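Trimeo Adult Reading Program
Progress report to the Gourlay Fund, period ending June

Enrollment

We started the period with 61 learners and ended it with 74. Most of the new learners came through the library branch on Etach Street, where Eimear Coughlan has run a drop-in table two evenings a week. Four learners left, three of them for work schedules and one who moved out of state.

Tutoring

Tutors logged 512 hours of one-on-one sessions. The target in the grant agreement was 480. Marwan Abou Jaoude trained nine new tutors in April and seven are now matched. The other two are waiting on background checks, which are taking longer than last year.

Evening sessions are still the hardest to staff. We have moved two groups to 7:30 p.m. so that tutors who work downtown can get there, and attendance in both has held up.

Materials

The $3,000 budgeted for workbooks has been spent in full. We chose the large-print edition for levels one and two. Level three is on back order and those learners are using photocopied units for now.
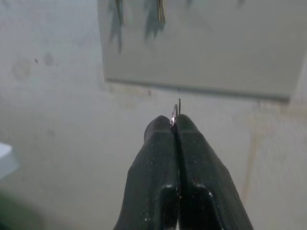
Lâm Phan has finished the new intake form, and it is down from four pages to two. Learners fill in the first page with a tutor and the second after their third session. We will send you a copy with the next report.

Next period

We plan to retest all level two learners in the fall and open a second math group if we can find a room. We would also like to move $400 from printing to bus passes and need your approval in writing. Questions on the budget can go to Hamish Paterson.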